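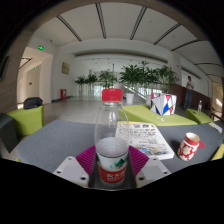 **How long can I keep refilling the same throwaway water bottle?**

I drink from those thin plastic bottles at work and usually refill one at the cooler for a week or so before it starts to smell funny. My sister says I should toss it after one day. Is she right? I'd rather not spend money on a fancy one if I'm only going to leave it on the bus like the last two.

*Posted by bus_route_8, April 28, 2026*

**Reginald Oyelaran**

A few days is fine if you wash it every night, and a week is pushing it. The smell is your own mouth germs growing in there (sorry!) and they love the threads under the cap. Warm water, a drop of dish soap, shake it hard, rinse, then leave it upside down with the cap OFF until morning. Don't use really hot water on the thin ones, they go wobbly and never stand up straight again – I ruined a whole row of them on my drainboard that way.

Once it's scratched inside or crinkled down the sides I recycle it. You can't get a brush into those creases, and I've tried. Also don't leave it in the car in summer. Even if nothing bad happens, the water tastes like a shower curtain.

If you do end up buying one, get a wide mouth so your sponge fits. Mine is a Bedine from the clearance shelf at Trinwood. It's ugly, it's dented, and I've had it three years.

**konis_fan**

i use mine till it leaks lol never been sick

**Veronika Szalai**

I'm with Reginald on drying it out, that made the biggest difference for me. I used to screw the cap back on wet and wonder why it stank by Wednesday!

One thing to add: what you put in it matters. Plain water is pretty forgiving, but if you've had juice or one of those powder mixes in there, wash it the same day, don't wait for bedtime. For a smell that won't leave, I put in a spoonful of baking soda, fill it up, let it sit overnight and rinse it well. It works on my kid's lunch bottle too – the straw kind needs its own little brush, though, and I'm still looking for one that doesn't shed.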